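Spoon or knife for jam?

Predamer
25 May 2025
Hello all. My wife says that jam must be spread with a knife. I always use the back of a spoon, straight from the jar. It makes less washing — but my patch is never even.

Kohlhase43
Knife, please. With a spoon you get a hill in one place and bare bread at the crust.

Tritar
I don't agree. Soft white bread tears under a knife. Spoon on bread, jar open next to it:
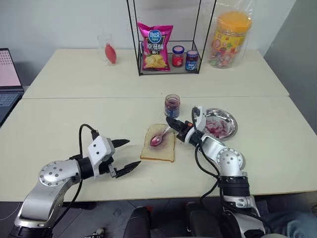

Re: Spoon or knife for jam?

Kohlhase43
The jam is in an uneven patch, so you prove my point.

Tritar
I like it uneven. The dark streak is the best bite.

Predamer
Thank you both. I will try a warm spoon tomorrow and not tell my wife.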